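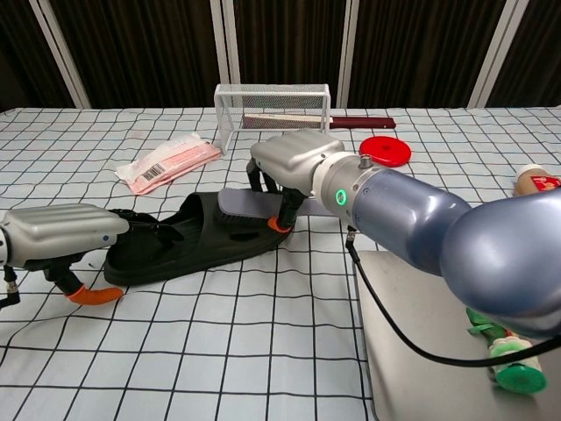

The slides by the door
How a cheap pair of sandals became the shoes we wear most, and how to keep them in shape

Most households own more slide sandals than they think. There is a pair for the back step, a pair for the gym bag, and often a pair by the front door that belongs to whoever gets there first. They cost little and go on without hands. They also get less care than any other shoe in the house, and they spend more of the day on our feet than the ones we polish.

In a survey of 587 households last July, Zeltside, the home goods newsletter, asked readers which shoes they had put on most in the past month. Slides came first in every age group over 18. Only 4 readers said they had ever cleaned the footbed.

The basic slide has two parts, a footbed and a strap. In the cheapest kind both are molded together from one foam. In better ones the strap is made separately and glued into a slot along the edge of the sole. The glue line is where most of them fail. It opens first on the outer side, near the little toe, where the foot pushes hardest when you turn a corner.

Heat speeds this up. A slide left on a car dashboard or a sunny deck will shrink and curl, and the two shoes in a pair rarely shrink by the same amount. Store them indoors, flat, with nothing heavy on top. If the straps have gone limp, a loose roll of paper under each one overnight will bring back some of the shape.

Black is the color that sells. Lindholm, a shoe store with three branches, says it reorders black slides twice as often as every other color put together. A black strap hides scuffs well. A gray footbed, a common match for it, shows the dark print of a heel within weeks, and many people take that print for wear when it is only skin oil and dust.

Cleaning takes ten minutes. Knock the soles together outside. Mix a small squirt of dish soap into a bowl of lukewarm water and work it over the footbed with an old toothbrush, going along the grooves first and then across them. Do the underside of the strap as well. Rinse under the tap and stand the slides on their sides to dry, out of the sun. Skip the dishwasher. Bleach is also a bad idea, as it leaves gray foam yellow at the edges.

A strap lined with fabric needs a little more patience. Press the water out with a towel and give it a full night. Put back on too early, it will smell worse than it did before the wash.

Then there is the matter of where they live between wearings. Slides tend to end up among whatever else is out: packages waiting to be opened, a small rack, a tray, the odds and ends of a family table. A low shelf by the door deals with this for most people. Arancibia makes a narrow one that holds two pairs side by side, toes to the wall. A boot tray works just as well and costs less – any tray with a lip will do.

Closed shoes of soft black fabric are a different job, and they often share the same shelf. They hold their shape only as long as something holds it for them. Take them by the toe, keep the opening wide and slide the insert in flat, without forcing the heel down. 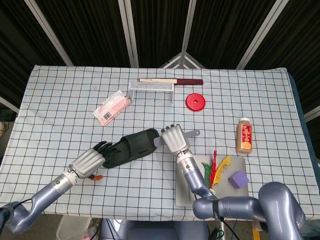
Sullura, a reader of this magazine, wrote to say that shoe inserts are wasted on soft fabric and that a rolled sock does the same work. It fills the toe, it costs nothing, and there is always one without a partner. The trick, the letter went on, is to roll it tight and push it all the way forward, or the toe goes flat again by morning.

A sock is fine for the toe. It does less for the opening, where fabric folds in on itself and sets a crease. For a pair you wear every day the crease hardly matters, because your foot opens it again. For shoes put away from fall to spring, fill the whole length.

As for replacing slides, the test is simple. Set both on a hard floor and press down on the heel with your thumb. If the foam stays dented, or if the shoe rocks from side to side, the cushioning is finished. A split strap can be glued with a flexible shoe adhesive, clamped overnight and worn the next day around the house. A flattened footbed can't be brought back.

Old pairs still have some use in the garden or the garage. Write the size on the sole with a paint marker before they go out there, and keep them off the gravel.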